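Notes from the Skisness Tenants' Newsletter
The shared kitchen after the summer

Tuesday, August 3, 2021

Dear neighbours,

I was asked to write this item again, although my English is slower than Bianca's, who is away until September. It concerns the food waste, the cupboards and the Friday suppers in the shared kitchen of the Dudero building. I will try to be complete and not too long.

First the food waste. Since the spring we separate it from the rest, and in the cold months this went very well. In July it went less well. The weather was warm, the bins downstairs are emptied only every second week, and several of you wrote to me about the smell on the back stairs and about the small flies. I spoke with Devendra Vashisht from the third floor, who worked for many years in a hotel kitchen, and he gave me some advice that I now pass to you.

Let the wet things drain before you throw them. Tea leaves, melon skins and the water from cooked rice are the worst. Devendra keeps a sieve in the sink for this purpose and empties it in the evening. Fish and meat remains can stay in the freezer, in a closed bag, until the morning of the collection. I do this at home now and there is really a difference. Coffee grounds are good on top of the other waste, they take away a part of the smell.

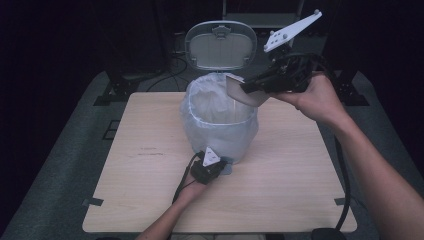
Please also do not fill a bag to the top. A bag that is half full can be tied with a proper knot, and it does not break on the stairs. Last month one broke between the second floor and the first, and Delia Saavedra cleaned it alone at eleven in the evening. Delia, thank you very much. If it happens to you, the mop and the bucket are behind the door of the laundry room, and there is no shame in ringing at somebody's door for help.

The paper sacks which we ordered in winter were too weak. We have changed to another kind, from a firm called Sinora, and there are 24 rolls in the tall cupboard. Each flat may take one roll now and one more when it is finished. Write your flat number on the sheet inside the cupboard door. The pencil disappears often, so I have tied it with a string.

Now the cupboards. We have four of them for dry food, and three are so full that the doors do not close. On the last Saturday of this month I will take out everything which has no name on it and put it on the long bench for one day. What is still there in the evening will be shared among those who want it. I found a bag of lentils older than my stay in this building — and I moved in six years ago. If you are travelling, send me a message and I will keep your things aside. Spices you may leave without a name, we all use them.
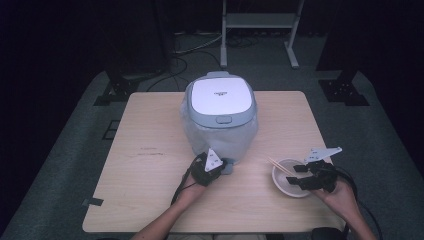

The Friday suppers begin again in September. For those who are new here: one person cooks a large pot of something simple, the others bring bread, a salad or fruit, and we eat at seven. It is not necessary to cook in order to come. Asanka Seneviratne has offered to make the first one, a lentil curry with coconut and green beans, and he asks that you tell him before Wednesday evening if you will eat. Last year he cooked for ten and we were over twenty, so please do tell him. He can make it mild. He would prefer not to.

The second supper is with Sølve Rønning, who will make fish soup if he gets good fish, and potato soup if he does not. For the two after that I have no names yet. The list hangs beside the fridge. Some of you told me that you do not feel sure about cooking for so many people. I also did not, the first time, and I burned the onions, and everybody ate.

A small matter about the washing up. The people who cooked should not wash. This was decided a long time ago but it has been a little forgotten, and in June I saw the same two persons at the sink on three Fridays. Glasses first, then plates, then pots, and change the water in between. The dish towels go home with whoever takes them from the hook, and come back clean the week after.

The last point is the herb boxes on the balcony. The mint is growing over everything and the parsley has given up. If you like mint, cut it low, above the second pair of leaves, and it will come back stronger. Our downstairs neighbours at the Zakaria bakery have asked for some also, and I said yes on behalf of the house. I hope this was correct. The watering can leaks at the bottom, so carry it over the bucket until we buy a new one.

Questions about the cupboards can come to me. Questions about the stairs light should go to the office, who have the request already since May.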